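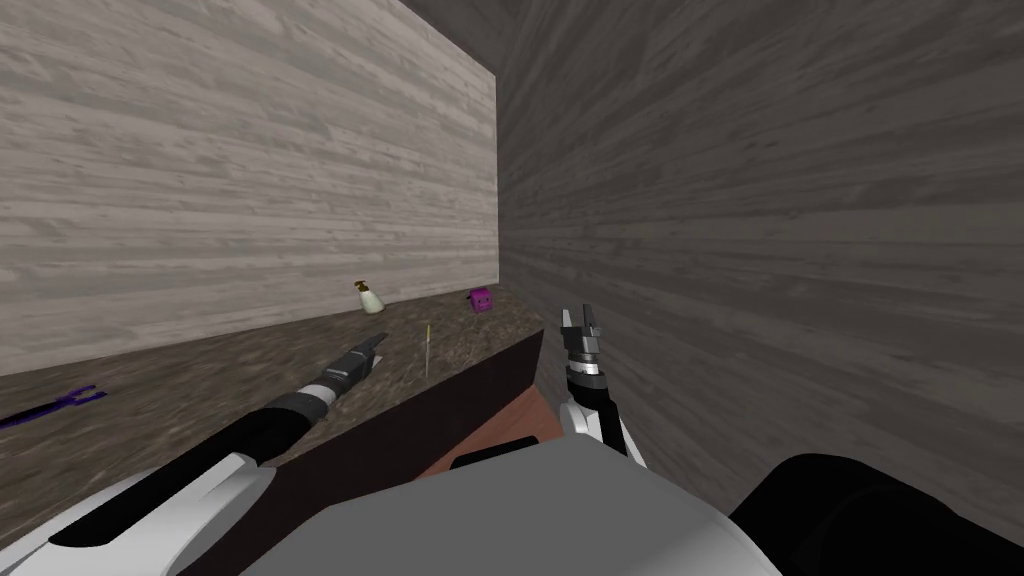
## 4. Setting up your shop's content rules

Welcome to the fun part of Prerwood! Your rules decide which books reach your shelves, which wait for a second look and which never go on sale — and you can change them whenever you like.

1. Open **Shop > Listings > Rules** and choose **New rule set**.
2. Give it a name your staff will recognise. The Gestuvville branch calls theirs "Front desk", and it works a treat.
3. Under **Match on**, tick title, publisher or subject code. You can tick all three.
4. Paste in your terms, one per line (up to 300 per rule set).
5. Pick an action: **Allow**, **Hold** or **Remove**.
6. Press **Test**. Prerwood runs the rules against your newest 1000 listings and shows every match, which is brilliant for catching a history book held by mistake!
7. Happy with the list? Press **Publish**.

**Note:** Held books stay in the queue for 13 days, then go back to the seller with your standard message. Edit that message under **Letters**.

**Caution:** **Remove** also cancels unpaid orders. Try **Hold** first on any new rule.

### Appeals

Sellers who use Brevov can reply straight from their own screen. Switch on **Accept appeals** and their replies land beside the listing. Error 61 means the seller's account isn't linked yet — see section 6.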